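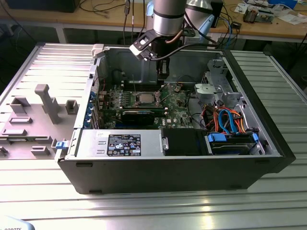 *Slide 1: Dell tower on its side, panel off, processor in the socket*

Hello everyone, thanks for coming down to Macedo. I'm going to talk about Brultamus, a puzzle platformer from 1994 that hardly anybody bought, and how I ended up trying to own every version of it.

(Pause, hold up the boxed copy. Don't open it yet!)

So, the original floppy release. Kastden put it out on 2 disks in a big cardboard box, and the box is the hard part, they squash if you so much as look at them. Mine cost me 70 quid and has a corner missing. I saw a better one listed at 900 and closed the laptop very quickly.

Then there's the budget reissue on the Gullasex label (yes, go on, get it out of your systems). Same game, horrible cover, and they dropped the map. I really do miss the map. If you've got a spare one, find me afterwards, I have swaps. 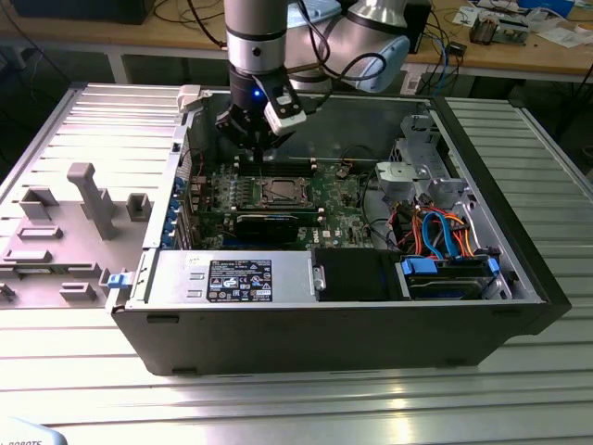

Variants are where it gets silly. Renji Ogura has been keeping a list online and he's up to 16, counting the different manuals and the one with the sticker printed upside down. I was sure I had the lot until I read it. Some of these you can only tell apart by a line of small print on the back, so for a collector it's a bit like that motherboard up there: easy to spot the white DELL, much harder to notice the socket in the middle has no processor in it. Read the small print before you bid, please. I've bought the same German edition twice.

(Drink some water. Next slide is the homebrew one.)

Right, new stuff! Everaldo Teixeira has made a whole extra set of levels, and they're brutal. I got as far as the clock tower and gave up for a week. He's doing a proper boxed run too, with a map, bless him, and orders open later in September.

I'll leave it running on the table by the door, so come and have a go. Mind the joystick, it pulls left.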